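The Scraper

The program that ran the back office of Cimside Freight was called Wodano, and the company that made it had gone under so long ago that its web address now sold orthopedic pillows. Wodano had no export button. It had a Print button, which printed to a printer in Jullmont that had been hauled away, and it had a Help button, which closed the program.

Irja Nieminen had been hired to get the numbers out.

"It's all in there," said Alfredo Ocampo on her first morning, tapping the monitor with a pen. "Every shipment, every customer. You can see it right on the screen. So how hard can it be?"

Irja had been writing software for 22 years and had learned to bill extra when she heard that sentence. She wrote it on her pad, with the time next to it.

Her plan was simple. If Wodano wouldn't hand over its records, she would read them off the screen the way a person does, only without lunch. Her script would open a record, grab the text in each field, save it, press the down arrow, and do it again. There were 2330 customer records. She figured on an afternoon.

By four o'clock she had one customer, 2330 times.

Wodano, it seemed, drew its window before it fetched the record, and fetched the record when it felt ready. The script was too quick for it. She put in a delay. Now she had the first customer half as often and the second customer's phone number attached to everybody. She put in a longer delay and went to get coffee, and when she came back a box on the screen said ARE YOU STILL THERE? with two buttons, both marked OK.

"Which one do you press?" she asked.

"The left one," said Alfredo. "The right one logs out Ruotsalainen."

"Who's Ruotsalainen?"

"Accounts. Upstairs. We share a license."

From somewhere above them a chair rolled back hard, and footsteps crossed the ceiling.

"Did you press the right one?" Alfredo asked.

"The script did."

They listened to the footsteps come down the stairs. Ruotsalainen put a head around the door, looked at Irja, looked at the monitor, and went away again without a word. It was a look that had been used on consultants before.

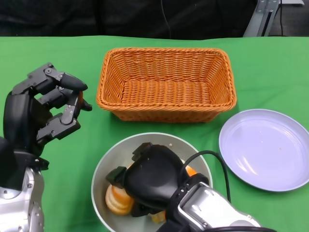
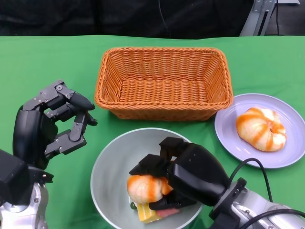
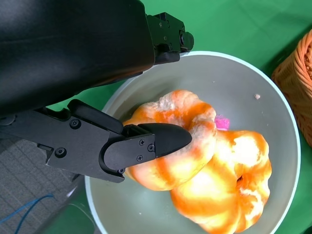
The Second Night

She came back after closing, when the license was free and there was less foot traffic overhead. Alfredo stayed too. He said it was to lock up. He had brought a sandwich and a paperback, and he read neither.

The script was better now. It waited for the little hourglass to come and go. It checked that the customer number had changed before it saved anything. It knew about the left OK button. Irja started it at nine, and the two of them sat and watched the records roll by like the credits of a very long movie about pallets.

"That's Dad's handwriting," said Alfredo.

"It's a text field."

"He typed like that, I mean. Look at it."

She looked. The Notes field on record 42 said: PAYS LATE BUT ASKS ABOUT YOUR KNEE. The next one said: DO NOT SEND THE BLUE TRUCK. The one after that said only: NO, and had been updated three times.

"What was wrong with the blue truck?" she asked.

"We never had a blue truck."

They watched some more. Irja's contract covered name, address, phone, terms and balance. Notes were not in it. The new system, which had cost more than the building, had a field called Customer Sentiment, and it took a number from one to five. She thought about what number you would give to a man who paid late but asked about your knee. She thought about the word NO, and supposed that was a one.

At a quarter to eleven the script stopped. There was no error message. Wodano had reached a record whose Notes ran longer than the box, and it wanted somebody to scroll.

"Can you make it scroll?" said Alfredo.

"I can make it skip."

He didn't answer. He got up, unwrapped the sandwich, looked at it, and wrapped it again.

Irja opened the script and started typing. Scrolling meant working out where the text broke, grabbing each piece, and finding the lines that showed up twice so she could sew the pieces together. It was fiddly, it was unpaid, and Wodano put a line break in the middle of any word that contained a W. She swore at it in Finnish, which she saved for software.

It took her until one. When she ran it, the box began to creep upward by itself, a line at a time, and the text piled up in her file on the other screen.

It was directions. Turn at the church, not the first church. Dock is behind the feed store. The dog is all right but the man who owns the dog has to be told so. If the gate is shut, honk twice and wait, he is coming, he is just slow.

"Is that customer still active?" she asked.

Alfredo leaned in to see the date of the last order. It was before she had learned to program.

"Keep it anyway," he said.

She added a column to the file. The new system would have nowhere to put it, and there would be a meeting about that, and she would bill for the meeting. Then she pressed Enter, and Wodano thought it over, and asked if they were still there.

"Left one," said Alfredo.

"I know," said Irja, and pressed it.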